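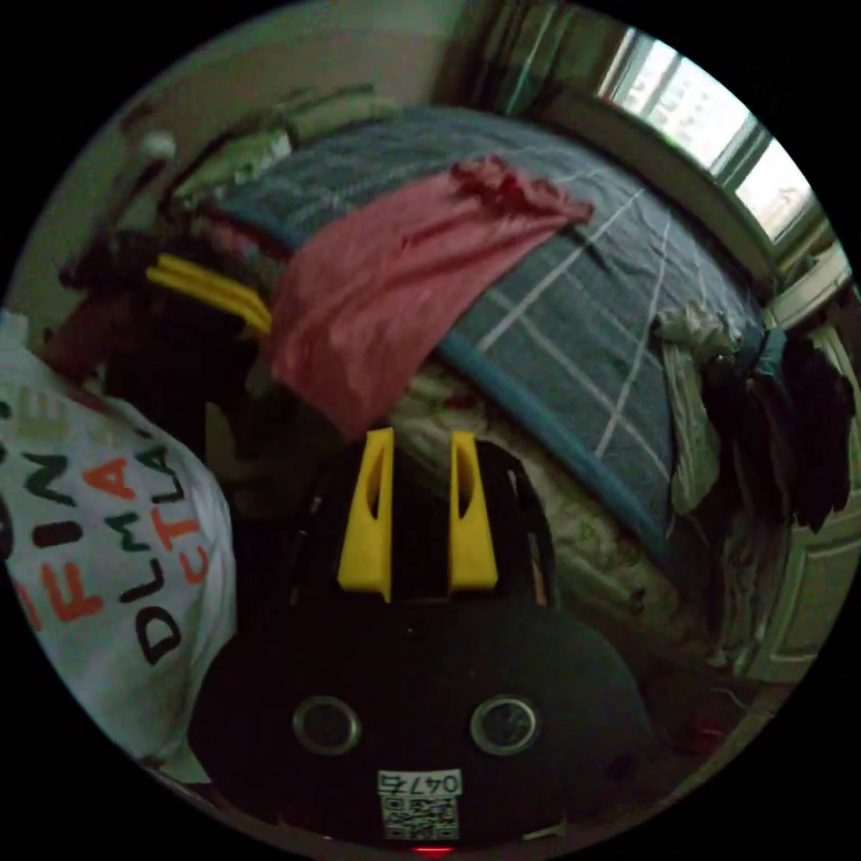
I bought the Vinmont grid quilt in October to replace a comforter that had gone flat in the middle, and it has been on the bed ever since. I paid $81 for it. The pattern is a blue-gray ground with thin white grid lines, finished with a lighter blue band along the edge. I use it over a pale floral sheet, and the two don't fight as much as I expected. The color also hides the usual mess of laundry day, when a pink cloth ends up across the middle and there are T-shirts and dark clothes piled beside it.

**Warmth**

Good for spring and fall. With the heat set at 60 overnight I was comfortable under the quilt and one sheet. In January I added a wool blanket. If you sleep cold, plan on a second layer.

**Size**

Mine is the full/queen. It covers the sheet on top but doesn't hang very low, so the sheet shows wherever the quilt gets pulled to one side. Leonidas has the same quilt in king on a queen bed and likes the extra drop. I would order up a size next time.

**Washing**

The tag says cold water, gentle cycle, low heat. I have washed it 5 times. The grid lines are still white and the stitching has held except for one loose thread at a corner, which I trimmed. It takes two dryer cycles. The edge band came out slightly puckered after the first wash and has stayed that way – not enough to send it back.

**Compared with the Makris**

I had the Makris cotton quilt in the guest room before this one. The Makris is heavier and feels smoother, but it picked up lint from everything and I was going over it with a roller every Friday. The Vinmont doesn't do that. The Makris does lie flatter when you make the bed.

**Complaints**

It slides. On a smooth sheet it drifts toward the window side by morning. It also came folded very tight, and the creases took two weeks and a wash to go away.

Four out of five. I'd buy it again in the king.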